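# The orange table, finally in its spot

Feb 5, 2018

I found it through Dukano, the secondhand place out past Wistum, and I had driven by it maybe 11 times before I ever went in (my loss). 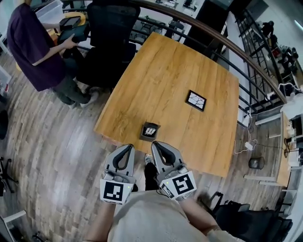
The asking price was $200 and I got it for $100 plus a box of old lamp parts I was never going to use. I still think about how fast they said yes. I'd gone in looking for a bookcase, and I came out with a table that barely fit in the car, so the passenger seat had to go all the way down and I drove home with my elbow tucked in like a chicken.

What sold me was the grain. It's so strong you can pick it out from across the room, and the color is this light orange that I was a little nervous about next to a wood floor. Too much wood? I went back and forth for a week! Now I love the two together and I'm not putting a rug down, at least until I find one I like better than the floor.

I'm also not covering the top. My sister-in-law gave me a very nice Floltis tablecloth and it's living in the drawer for now (sorry!). The tile with the crackly black lines and the black border looks so good straight on the bare wood, turned at an angle, and a cloth would spoil it.

Next up is chairs. Arango has a set I keep going back to look at, but they want $800 for it, so I'll be waiting for a sale. If you know of anything cheaper that would go with orange, leave me a comment.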